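Jornada de puertas abiertas de Traseo, los de automatización doméstica. Abro hilo, que a las 6 de la tarde salgo de aquí con más dudas que al entrar.

La demo se llama Fullum y va de hacer la cama. Nos prometieron una habitación normal. 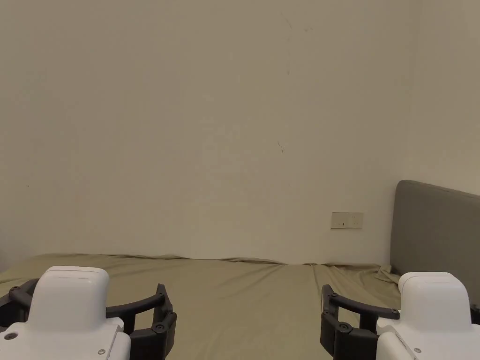

Dos pinzas, una sábana verde oliva y mucha fe.

La sábana ya estaba bastante tirante cuando entré yo. Pregunté quién la había puesto — respuesta larga, con la palabra «ecosistema» dentro.

Luego tocaba ropa. Un trapo azul encima de la cama y a pinzarlo por el borde, pinza en mano. En mano humana, digo. Lo autónomo, según el folleto, llega en la fase 2.
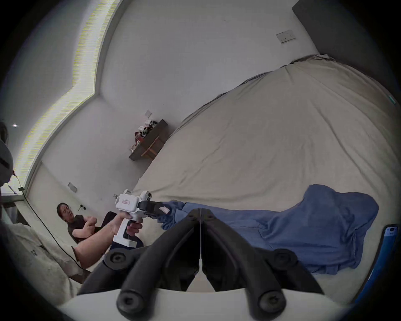
También pregunté por el precio. 298 al mes, «orientativo». Y permanencia de 12.

En 2002 vi a Oksanen presentar algo parecido con toallas. Sigo doblando las mías.

Me dicen que Sumenus hace otra demo en junio. Iré, claro — pero quiero ver la cama deshecha al empezar.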